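URCOMBE – A consumer safety group is asking Prenel to publish the full fault log from its laundry robot trial, saying the company's account of a gripper failure in March leaves out most of what people who share a room with the machine would want to know.

The Gurnon Appliance Safety Network released its review of the trial on Wed 9 September. The review covers 1505 attempted basket pickups by the robot, which is meant to lift a basket of clothes, carry it to a dryer and load it. Prenel has described the trial as "a success with one minor grip event." The Network does not agree that the event was minor, and it is not convinced there was only one.

According to Prenel's own summary, 1499 of the pickups ended normally. That leaves six. The company's statement discusses one of them, in which the gripper closed on the rim of a basket and did not open again when told to. The arm kept pulling. A technician, Khairul Ngui, pressed the stop button, and the robot did stop, but the fingers stayed shut for 23 minutes until the gripper was taken apart by hand.

"I would like to hear about the other five," said Maëlle Gill, who led the review. "We asked in writing, twice. We got a brochure back."
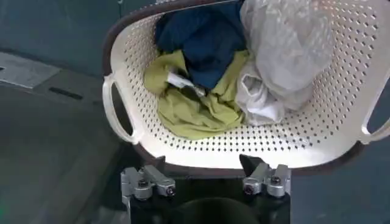
Prenel has put the jam down to "basket variation," a phrase that appears four times in its statement. The Network finds this hard to accept as a cause. Laundry baskets vary. Some have a thin rim and some have a thick one, some are full of holes and some are not, and people throw plastic bags and odd bits of cloth in with their shirts. A machine sold for handling laundry should be expected to meet all of that in its first week.

The review looks more closely at the grip controller, a part supplied by Joly. Under the settings used in the trial, the controller raised its closing force whenever it sensed slipping. A thin plastic edge bends when it is squeezed, and the reviewers believe the controller read that bending as slip and squeezed harder. Joly has told the Network that the settings were chosen by Prenel. Prenel has told the Network that the settings were Joly's defaults. Both letters are attached to the review in full.

Pin-yu Cheung, the engineer who wrote the technical section, said the stop button deserves more attention than the jam itself. On the trial robot, pressing stop cuts movement in the arm and leaves the fingers exactly as they are. There are good arguments for that choice, since a robot that drops whatever it is holding can hurt someone too. But it means a caught sleeve or a caught hand would stay caught.

"They tell us no one was hurt, and I believe them," Cheung said. "It was a basket. I don't see how you get from there to a safety claim about fingers."

The company's statement says a manual release "is available to trained staff." The reviewers asked to see it. The release is a hex screw on the gripper body, and turning it calls for a tool that was kept in a locked drawer in another room on the day of the jam.

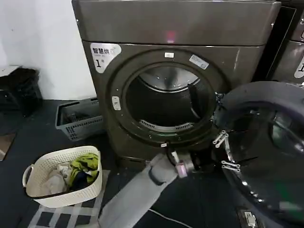

The dryer stage of the trial gets much shorter treatment from Prenel, with a single paragraph saying that door loading "performed within expectations." The expectations are not given anywhere. The Network could find no test in the paperwork for what the arm does if it meets the door ring, the hinge or a power cord, and no test with a person standing next to the machine. Prenel says such tests were done. It has not said when, or by whom.

Laurinda Peixoto, who manages a shared laundry room in Urcombe and was asked to host a later stage of the trial, has put off her decision.

"I was shown a slide that said 3000 hours of safe operation," Peixoto said. "I asked whether that was one robot or all of them, and whether it counted the hours it was sitting there switched on and doing nothing. The man said he would check. That was before the summer."

The Network's review repeats her question and has not had an answer either. It notes that the trial covered by the pickup figures ran for far less time than the slide suggests, and that hours and pickups cannot be compared without the log.

Prenel announced a software update after the jam that caps closing force on thin edges. The Network welcomes a cap and would like to know its value. No test results for the update have been released, and the company's notice describes the problem as "resolved" on the same page where it says checks are "ongoing."

The Network is asking Prenel to release the log entries for all six failed pickups, with times and force readings. It also wants a finger release on the robot itself that anyone can work without a tool, and a pause on new trial sites until the release has been fitted and checked by an outside lab.

Fitriani Saragih, who handles complaints for the Network, said people who used a laundry room during the trial can send in their own accounts, including small ones such as torn clothes or a robot that froze at the dryer. Names will be kept private on request.

Printed copies of the review, with the letters from Joly and Prenel, can be picked up at the Gurnon Appliance Safety Network office in Urcombe during normal hours. Press questions should go to Maëlle Gill at the same office.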